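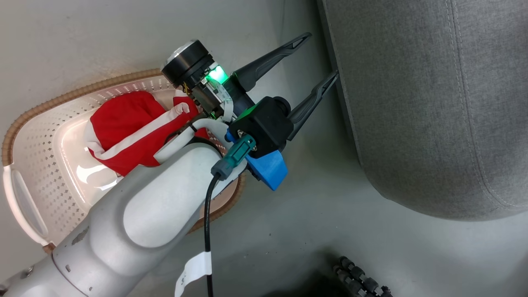

빨래 바구니 속 의류 집기를 위한 그리퍼 손가락 및 카메라 위치 비교

Prolevthorpe 공과대학 로봇공학 프로젝트 수업 결과 보고서
작성: Tania Kanagaratnam, Lachlan Kerslake, Shireen Baloyi
지도: Wim Smits
제출일: 2019년 10월 25일

요약

본 프로젝트에서는 로봇 팔이 바구니에 담긴 옷을 한 벌씩 꺼내는 작업을 대상으로 평행 그리퍼의 손가락 2종과 카메라 위치 두 가지를 비교하였다. 옷 13벌을 사용하여 총 394회의 집기를 시도하였고, 그중 316회가 성공하였다. 끝이 가는 골조형 손가락이 넓은 패드형 손가락보다 성공률이 높았고, 손목 카메라를 쓴 경우가 고정 카메라를 쓴 경우보다 높았다. 다만 얇은 옷에서는 손가락 종류에 따른 차이가 작았으며, 손목 카메라는 케이블 처리 문제로 실험 중 여러 차례 손을 보아야 했다. 보고서 뒷부분에는 실험 과정에서 바꾼 설정과 아직 해결하지 못한 문제를 함께 적었다.

1. 배경과 목표

지난 3월에 제출한 계획서의 제목은 "가정용 로봇의 빨래 정리"였다. 계획서에는 바구니에서 옷을 꺼내고, 펼치고, 개는 과정이 모두 들어 있었다. 중간 발표 때 Wim Smits 교수님께서 범위가 너무 넓다고 지적하셨고, 조원들도 첫 단계인 꺼내기부터 안정적으로 되지 않는다는 것을 알고 있었다. 그래서 주제를 바구니에서 한 벌을 집어 올리는 동작으로 줄였다.

옷은 형태가 정해져 있지 않다. 블록이나 컵은 모델을 미리 만들어 두고 잡을 위치를 계산할 수 있지만, 구겨진 티셔츠는 매번 모양이 다르다. 바구니 안에서는 벽 때문에 접근 방향도 제한된다. 손가락이 바닥이나 벽에 닿으면 보호 정지가 걸리고, 이를 피하려고 높은 곳에서 닫으면 천을 놓친다. 우리 조가 초기에 겪은 실패는 대부분 이 두 경우에 속했다.

이번 실험에서 확인하려고 한 것은 다음과 같다.

손가락의 형상이 옷을 집는 성공률에 얼마나 영향을 주는가.
카메라를 손목에 달았을 때와 바깥에 고정했을 때 집기 위치의 정확도가 달라지는가.
두 요소를 함께 바꾸었을 때 어느 쪽의 영향이 더 큰가.

옷의 종류를 인식하거나 집은 뒤에 펼치는 동작은 다루지 않았다.

2. 실험 장비

2.1 로봇 팔과 그리퍼

로봇 팔은 학과 실습실에 있는 흰색 협동 로봇을 사용하였다. 수업에서 여러 해 쓴 장비라 겉면에 긁힌 자국이 있지만 동작에는 문제가 없었다. 실험 전에 같은 자세로 반복 이동시키며 손끝 위치를 확인하였고, 옷을 집는 작업에 영향을 줄 만한 오차는 나타나지 않았다.

그리퍼는 검은색 평행 그리퍼이며 손목 플랜지에 고정하였다. 개폐 폭과 닫는 힘은 소프트웨어에서 지정한다. 본체의 녹색 표시등은 우리 설정에서 통신이 정상일 때 켜지도록 되어 있어, 시도를 시작하기 전에 이 표시등을 확인하는 것을 절차에 넣었다. 초반에 그리퍼가 연결되지 않은 상태로 프로그램이 돌아가 팔만 움직인 일이 있었기 때문이다.

2.2 손가락

손가락 A는 Mahuika 세트에 들어 있는 골조형이다. 길고 가늘며 끝으로 갈수록 좁아지고, 끝부분 가까이에 삼각형으로 뚫린 구멍이 있다. 좁은 틈에 넣기 쉽고 구겨진 천의 주름 사이로 잘 들어간다. 물체를 누르면 손가락이 조금 휘기 때문에 바구니 바닥에 가볍게 닿아도 바로 정지하지 않는다는 점도 선택 이유였다.

손가락 B는 조원 Lachlan Kerslake가 설계하여 출력한 패드형이다. 안쪽 면이 넓고 평평하며 고무 시트를 붙였다. 접촉 면적을 넓혀 미끄러짐을 줄이려는 의도로 만들었다. 첫 번째 시제품은 고무 시트의 가장자리가 들떠 천에 걸렸으므로, 시트를 손가락 옆면까지 감아 붙이도록 수정하였다. 아래 결과는 모두 수정한 손가락으로 얻은 것이다.

길이는 같게 맞추었다. 길이가 다르면 접근 높이를 따로 정해야 하고, 결과가 형상 때문인지 높이 때문인지 구분하기 어렵다.

2.3 카메라

손목 카메라는 그리퍼 옆에 장착하였다. 검은색 원통형 카메라를 사각 블록에 올리고 손잡이 나사로 조인 뒤, 그 아래를 파란색 3D 프린팅 브래킷으로 받쳤다. 브래킷은 Shireen Baloyi가 설계하였다. 처음 설계에서는 커넥터가 손목 회전 시 팔에 닿았고, 각도를 바꾸어 다시 출력한 뒤에는 닿지 않았다. 케이블에는 흰색 라벨을 감아 다른 조의 케이블과 섞이지 않게 하였다.

고정 카메라는 Flerketden 스탠드에 달아 바구니를 위에서 비스듬히 내려다보게 설치하였다. 바구니 전체가 들어오지만 가까운 쪽 벽 바로 안쪽은 가려진다. 스탠드를 더 높이면 가려지는 부분이 줄어드는 대신 로봇 팔이 움직이면서 스탠드를 칠 수 있어 현재 위치로 정하였다.

2.4 제어 프로그램

팔, 그리퍼, 카메라는 학과에서 제공하는 Trakora 프레임워크로 연결하였다. 우리 조가 작성한 부분은 영상에서 집기 위치를 고르는 모듈과 시도 기록을 저장하는 모듈이다. 집기 위치는 깊이 정보를 사용하지 않고 색과 윤곽으로 옷 영역을 찾은 다음, 주름이 많은 지점을 후보로 고르는 방식이다. 접근 높이는 고정값이며, 하강 중에 힘이 기준을 넘으면 그 높이에서 멈추고 손가락을 닫는다.

두 카메라에는 같은 알고리즘을 적용하였다. 다만 손목 카메라의 경우에는 바구니 위의 정해진 관찰 자세로 이동하여 한 장을 찍고 위치를 고른다. 고정 카메라의 경우에는 팔을 옆으로 치운 상태에서 찍는다.

3. 실험 방법

3.1 바구니와 옷

바구니는 벽면에 작은 마름모 구멍이 줄지어 뚫린 흰색 플라스틱 직사각형 제품이며, 윗부분에 황갈색 라탄 무늬 테두리가 둘러져 있다. 처음에는 작업대 위에 두었으나 팔이 아래로 뻗을 공간이 부족하여 바닥으로 옮겼다. 바닥에는 바구니 모서리에 맞추어 위치를 표시해 두었다.

옷은 조원들이 집에서 가져온 것으로 13벌이다. 면 티셔츠, 얇은 블라우스, 운동복 상의, 청바지, 수건 원단의 가운 등을 섞었다. 색은 흰 바구니와 구분되는 것을 위주로 골랐으나 흰 옷도 포함하였다. 붉은 바탕에 흰 줄이 있는 옷은 색 경계가 분명하여 알고리즘을 처음 조정할 때 기준으로 사용하였다. 이 때문에 초기 설정값이 이 옷에 치우쳐 있었고, 본 실험 전에 다른 옷으로 다시 조정하였다.

3.2 시도 절차

한 번의 시도는 다음 순서로 진행하였다.

바구니를 비우고 정해진 옷을 위에서 떨어뜨려 넣는다.
그리퍼 표시등과 카메라 영상을 확인한다.
프로그램을 시작하고 집기 위치가 정해지면 그대로 진행시킨다. 위치가 나빠 보여도 사람이 고치지 않는다.
로봇이 옷을 집어 바구니 위의 지정 높이까지 올린 뒤 정지한다.
정지한 동안 옷이 떨어지지 않으면 성공으로 기록한다.

일부 시도에서는 옷을 두 벌 넣었다. 이때 두 벌이 함께 올라오면 실패로 처리하였다. 나중에 개는 작업으로 이어 가려면 한 벌만 나와야 하기 때문이다.

옷을 넣는 사람에 따라 뭉친 정도가 달라질 수 있어 넣는 역할은 돌아가면서 맡았다. 초반 기록을 살펴보니 한 조원이 넣은 옷이 유난히 벽에 붙어 있었고, 이후에는 바구니 중앙 위에서 손을 놓기로 통일하였다. 통일하기 전의 기록은 집계에서 제외하였다.

3.3 조건

조건은 손가락 A와 B, 손목 카메라와 고정 카메라를 조합한 네 가지이다. 손가락을 바꾸는 데 시간이 걸리므로 하루의 실험은 한 종류의 손가락으로 진행하고 카메라는 그 안에서 번갈아 사용하였다. 순서를 완전히 무작위로 하지 못한 점은 이 실험의 한계이다.

닫는 힘은 모든 조건에서 같게 하였다. 예비 실험에서 힘을 높여 보니 손가락 A의 끝이 벌어지며 천이 가운데로 밀려 나왔다. 반대로 힘을 낮추면 청바지가 들리지 않았다. 본 실험에서는 청바지를 들 수 있는 가장 낮은 설정을 사용하였다.

4. 결과

4.1 전체 결과

전체 시도 394회, 성공 316회, 성공률 80.2%

조건 / 시도 / 성공 / 성공률
손가락 A, 손목 카메라 / 99 / 90 / 90.9%
손가락 A, 고정 카메라 / 98 / 81 / 82.7%
손가락 B, 손목 카메라 / 99 / 77 / 77.8%
손가락 B, 고정 카메라 / 98 / 68 / 69.4%

손가락별로 합하면 A는 197회 중 171회(86.8%), B는 197회 중 145회(73.6%) 성공하였다. 카메라별로는 손목 카메라가 198회 중 167회(84.3%), 고정 카메라가 196회 중 149회(76.0%)이다. 이번 조건에서는 손가락을 바꾼 영향이 카메라를 바꾼 영향보다 컸다. 두 요소가 서로 영향을 주는 경향은 뚜렷하지 않았다. 어느 손가락을 쓰든 손목 카메라에서 성공률이 비슷한 폭으로 올라갔다.

4.2 실패 유형

실패한 시도는 기록 영상을 보고 네 가지로 나누었다. 두 사람이 따로 분류한 뒤 결과가 다른 것은 함께 다시 보았다.

유형 / 손가락 A / 손가락 B
빈손(천이 손가락 사이에 들어오지 않음) / 9 / 27
들어 올리는 중 미끄러짐 / 8 / 5
두 벌이 함께 올라옴 / 6 / 16
정지 또는 통신 오류 / 3 / 4
합계 / 26 / 52

손가락 B는 미끄러짐을 줄이려고 만든 것이고, 미끄러짐만 보면 의도한 방향의 결과가 나왔다. 그러나 빈손 실패가 훨씬 많았다. 영상을 보면 넓은 끝부분이 천 위를 누른 채로 닫히면서 주름을 양옆으로 밀어내는 경우가 많다. 천이 납작하게 깔려 있을수록 이런 일이 잦았다. 손가락 A는 끝이 좁아 같은 위치에서도 주름 하나를 물고 올라왔다.

두 벌이 함께 올라온 경우도 B가 많았다. 접촉 면이 넓어 아래에 있는 옷까지 함께 물리는 것으로 보인다. A에서 두 벌이 올라온 경우는 옷의 소매가 서로 엉켜 있던 것이 대부분이었다. 이런 경우는 손가락만으로 해결하기 어렵다.

4.3 옷 종류에 따른 차이

두꺼운 옷에서는 A와 B의 차이가 컸다. 청바지는 주름이 단단하게 서 있어 A의 손가락이 주름을 쉽게 끼웠고, B는 주름 위에 걸려 보호 정지가 나기도 하였다. 수건 원단 가운은 두 손가락 모두 잘 집었다.

얇은 블라우스에서는 차이가 작았다. A로 집으면 접촉 면적이 작아 올리는 도중 조금씩 흘러내렸고, B로 집으면 처음부터 잡지 못하는 일이 많았다. 실패의 이유는 다르지만 성공률은 비슷하게 나왔다. 옷마다 시도 횟수가 많지 않으므로 옷별 수치는 표로 제시하지 않았다.

흰 옷은 손가락과 관계없이 위치 선정에서 문제가 생겼다. 바구니 안쪽 바닥이 흰색이고 조명을 반사하여 밝게 번지는 부분이 있는데, 알고리즘이 이 부분을 옷으로 잡는 일이 있었다. 손목 카메라는 관찰 자세를 조금 바꾸면 반사 위치가 옮겨 가므로 피할 수 있었지만 고정 카메라는 그렇게 할 수 없었다. 바닥에 무광 천을 까는 방법도 생각했으나 천이 함께 집힐 수 있어 적용하지 않았다.

4.4 카메라 위치에 따른 차이

고정 카메라의 실패는 바구니의 가까운 쪽 벽 근처에 몰려 있었다. 옷이 그쪽에 치우치면 일부만 보이고, 보이는 부분의 끝을 집기 위치로 고르게 된다. 손목 카메라는 위에서 내려다보므로 이런 문제가 적었다.

한편 손목 카메라는 한 번의 집기에 걸리는 시간이 더 길다. 관찰 자세로 이동하여 멈춘 뒤 찍어야 하기 때문이다. 움직이면서 찍어 보기도 했으나 영상이 번져 주름을 찾지 못하였다. 시간이 중요한 작업이라면 고정 카메라로 대략의 위치를 정하고 손목 카메라로 보정하는 방식이 나을 수 있다.

5. 실험 중 발생한 문제

케이블. 손목 카메라의 케이블은 커넥터에서 팔 앞을 지나 아래로 내려간다. 손목을 크게 돌리면 케이블이 당겨져 영상이 끊겼다. 팔에 묶어 고정했더니 이번에는 묶은 지점과 커넥터 사이가 팽팽해졌다. 결국 여유 길이를 남기고 손목 회전 범위를 소프트웨어에서 제한하였다. 이 제한 때문에 선택할 수 있는 집기 방향이 줄었고, 고정 카메라 조건에도 같은 제한을 적용하여 비교가 공정하도록 하였다.

브래킷의 느슨해짐. 손잡이 나사가 실험 중 조금씩 풀려 카메라 각도가 변하였다. 집기 위치가 한쪽으로 계속 치우치는 것을 보고 알게 되었다. 이후에는 매일 시작할 때 보정판을 찍어 각도를 확인하였고, 어긋난 날의 기록은 버리고 다시 측정하였다. 나사를 손으로 조이는 방식 자체가 적합하지 않다고 생각한다.

보호 정지. 초기에는 손가락이 바구니 바닥에 닿을 때마다 정지가 걸렸다. 하강 속도를 낮추고 힘 기준을 조정하여 대부분 해결하였다. 기술실의 Beverley Sutcliffe 선생님께서 힘 기준을 올리기 전에 속도부터 낮추라고 조언해 주셨다. 속도를 낮추지 않고 기준만 올렸을 때는 바구니가 밀려 위치 표시에서 벗어났다.

기록 누락. 기록 모듈이 프로그램 종료 시점에 한꺼번에 저장하도록 되어 있어, 오류로 종료되면 그때까지의 기록이 사라졌다. 한 번 잃어버린 뒤 시도마다 저장하도록 고쳤다. 잃어버린 기록은 집계에 포함되어 있지 않다.

6. 논의

처음에는 B가 더 좋을 것으로 예상하였다. 조원들이 손으로 옷을 집을 때 손가락 끝만이 아니라 넓은 면을 쓴다고 생각했기 때문이다. 그러나 사람은 손가락을 오므리면서 천을 끌어모으고, 평행 그리퍼에는 그런 동작이 없다. 수직으로 내려가 양쪽에서 닫기만 하는 그리퍼에서는 주름 사이로 들어가는 능력이 접촉 면적보다 중요하게 작용한 것으로 보인다.

B의 결과를 패드형 손가락 일반의 결과로 볼 수는 없다. 우리가 만든 B는 끝부분의 두께를 충분히 줄이지 못했다. 출력물이 얇아지면 휘다가 부러졌고, 다른 재료를 시험할 시간이 없었다. 끝은 A처럼 가늘게 하고 안쪽에만 고무를 붙인 형태를 만들면 얇은 옷의 미끄러짐도 줄일 수 있을 것이다.

집기 위치를 고르는 알고리즘도 결과에 영향을 주었다. 주름이 많은 곳을 고르는 방식은 주름에 끼우기 쉬운 A에 유리하다. 다른 기준을 썼다면 두 손가락의 차이가 줄었을 가능성이 있다. 중간 점검 때 이 점을 지적받았으나 알고리즘을 하나 더 만들어 전체 실험을 반복하기에는 일정이 맞지 않았다.

또한 손가락 A를 사용한 날과 B를 사용한 날의 조명 상태가 완전히 같지 않았다. 실습실 창의 블라인드를 내리고 실험했지만 오후에는 빛이 조금 들어왔다. 흰 옷의 결과에는 이 영향이 섞여 있을 수 있다.

7. 역할 분담

Tania Kanagaratnam: 집기 위치 선정 모듈, 결과 집계, 보고서 4장과 6장
Lachlan Kerslake: 손가락 B 설계 및 출력, 그리퍼 설정, 보고서 2장
Shireen Baloyi: 카메라 브래킷 설계, 카메라 보정, 기록 모듈, 보고서 3장과 5장

실패 유형 분류는 Tania Kanagaratnam과 Shireen Baloyi가 하였고, 나머지 장은 함께 작성하였다.

8. 향후 과제

손가락 끝 안쪽에 고무를 붙인 골조형 손가락을 제작하여 얇은 옷으로 다시 측정한다.
카메라 고정부를 손잡이 나사에서 볼트 체결로 바꾼다.
옷을 올린 뒤 손목 카메라로 한 벌인지 두 벌인지 확인하고, 두 벌이면 다시 내려놓는 동작을 추가한다.
손가락 교체 순서를 무작위로 하여 날짜의 영향을 줄인다.

손가락 B의 설계 파일과 브래킷 파일, 시도별 기록은 수업 공유 폴더에 올려 두었다. 기록 파일의 열 이름은 함께 올린 설명 문서에 정리되어 있다. 브래킷은 두 번째 버전을 출력해야 하며, 첫 번째 버전은 손목 회전 시 커넥터가 팔에 닿으므로 사용하지 않는다.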